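The Alterations Lady of Nestesen Would Like You to Stop Apologizing

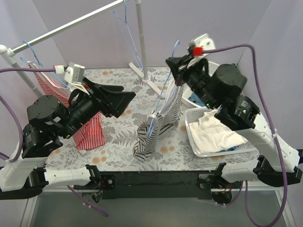
Red and white stripes, hanging from the rail.

The first thing customers do at the counter is confess. They have gained weight, or lost it, or bought the pants online at two in the morning knowing full well.

"I don't need the story," says the owner of Danine Alterations, who has been taking in and letting out the clothes of Nestesen for 28 years and would prefer not to see her own name in print. "I need you to stand up straight and quit sucking in your stomach. You're not going to hold it like that at the wedding."

She learned on uniforms. Her first job was at the old Trekness plant, where she sewed the same left sleeve into the same gray jacket until, she says, she began to have opinions about left sleeves. When the plant closed she bought one of its machines and carried it up the stairs in two trips, the second of which cost her a toenail.

Most of her work is hems. She hemmed 769 pairs of pants last year, a figure she knows only because her tax man asked her to start writing things down. Prom dresses come in a clump every spring, and in August it's school clothes, bought too big on purpose by parents who then lose their nerve.

Stripes are what she charges extra for. "People think I'm being difficult. Take in a side seam on a plain shirt, fine, go get a coffee. Take it in on stripes and now they're narrower under one arm than the other, and you'll notice at a stoplight and hate me for the rest of your life."

Has she ever refused a job? She thinks about it while threading a needle, which she does without looking. A man from Mandagi once drove over with his father's suit and asked her to make it fit him. The father had been a foot shorter.

"I told him I was a seamstress. He wanted a priest." She made him a vest out of it in the end, and he wears it. He sends customers, too, most of them with impossible suits.

Her most expensive repair was $295, for a coat she is sure cost less than that new. She tried to talk the customer out of it. The customer cried, so she did the work, and put in a better lining than the coat deserved.

The shop closes at 6, in theory. At ten past there is a knock, and a young woman on the landing holding a skirt with a broken zipper and a look of deep regret. She starts to explain about the car door.

"Don't tell me," says the owner, already reaching for it. "When do you need it?"

Tonight, it seems.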